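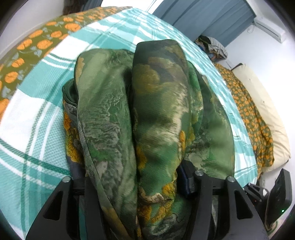 Attachment 1 - green patterned fabric, black gripper

Ticket status: Closed, solved by customer and agent
Product: Nanasitz smart display, 2nd model, with speaker group
Opened by: Oana Chiriac
Agent: Vasilică Onu
Subject: Music stops after 37 minutes on whole speaker group, display says code 439

Oana Chiriac, 08:12

Good morning,

I have one Nanasitz display in the kitchen and 3 small Nanasitz speakers, in the bedroom, the hall and the workroom. They are in one group called Downstairs (the name is old, we have moved to a flat). When I play radio or music to the group, everything is fine and in time, and then after 37 minutes all of them go silent together. The display shows "Playback is not available (439)" and returns to the clock. If I ask it to play again, it plays, for 37 minutes.

I have measured this with the kitchen timer on four evenings. It is always 37.

What I did already:
Restarted the display and all speakers from the app.
Pulled out the plug of the display, waited, put it back.
Deleted the group and made it new with the same name.
Tried another radio station and also my own playlist.

When I play only on the display, without the group, it does not stop. I had it running a whole Sunday-type cooking, from lunch until supper. When I play only on one small speaker, it also does not stop.

The router is a Storstead, bought in November from El Fassi together with the display. Before this I had the router of the internet company, and the small speakers worked in a group with no display. I do not remember any stopping then.

Kind regards,
Oana Chiriac

Vasilică Onu, 10:40

Hello Oana,

Thank you for the clear description, it saves us several messages.

Code 439 means that the leader of the group has lost contact with one or more members. In your group the display is the leader. It then stops the music everywhere, so that the rooms do not play different parts of the song. The code does not tell us which member was lost.

Could you please check these:
1. The software version on each device (app, Devices, name of device, About).
2. Whether all of them are on the same wireless name. Please look also for a guest network.
3. Whether the group still stops if the display is not a member.

Regards,
Vasilică

Oana Chiriac, 19:55

Hello Vasilică,

1. The display and two speakers have the same version. The hall speaker has an older one, and the app says "Up to date" under it, which cannot be right.
2. All on the same name. Guest network is off.
3. I made a group with only the small speakers. It stopped also, at 37 minutes, but there was no code to read as they have no screen. The light on the hall speaker went orange for a moment.

Then I made a group of bedroom and workroom only. It has been playing for more than one hour now and I am writing this while it plays.

So I suspect the hall speaker. But alone it plays well, I wrote this already.

Oana

Vasilică Onu, 09:05

Hello Oana,

That is a useful test. Please update the hall speaker by hand: hold the two volume buttons together until the light is white, then let go. It will look for new software itself and will restart. Do not unplug it during this, even if it is quiet for a long time.

I would also like to see the log. In the app go to Help, Send report, and write the ticket number in the text field. Please send it soon after a stop, the log is short and old lines are overwritten.

Oana Chiriac, 20:31

The update was done and the hall speaker has the same version as the others. I was very hopeful. The full group stopped at 37 minutes, code 439.

I have sent the report two minutes after it.

One more thing that I noticed, maybe not important. On the Storstead page the hall speaker is in the list twice, with two different addresses. The other devices are there once.

Vasilică Onu, 11:18

Hello Oana,

It is important, thank you for looking.

Your report shows that the hall speaker asks the router for its address again during playing, and gets a different one from before. For a speaker alone this does not matter much, it opens the stream again and you hear nothing. In a group, the leader keeps talking to the old address and gives up.

I think there is an old reserved address for this speaker in the router. Did you copy any settings into the Storstead when you installed it?

Please try this:
Open the router page and go to Address reservation.
Remove both lines of the hall speaker.
Restart the router first, and the speaker after the router is ready.
Look that the speaker is in the list only once.

Oana Chiriac, 21:47

Yes! My brother-in-law put in the settings from the old router, from a file. There was a reservation for the hall speaker and it was an address that the Storstead also gives out freely. I removed it and restarted in your order.

The group has played from 18:50 until now with no stop. All 4 devices, display included.

Two small questions before you close. Must I make reservations for the others? And can the display say the name of the lost speaker and not only the number? I would have found it on the first evening.

Vasilică Onu, 09:22

Very good news.

No reservations are needed. If you want one later, choose an address outside the range which the router gives out.

For the name on the screen, I have passed it to the software team in Skestbridge as a wish. I cannot promise when or if it will come.

I leave the ticket open for a few days in case it returns.

Oana Chiriac, 18:03

No stops until today. You can close it. I have renamed the group to Home.

Ticket closed by agent. Cause: address conflict on router, one group member. Replacement sent: none.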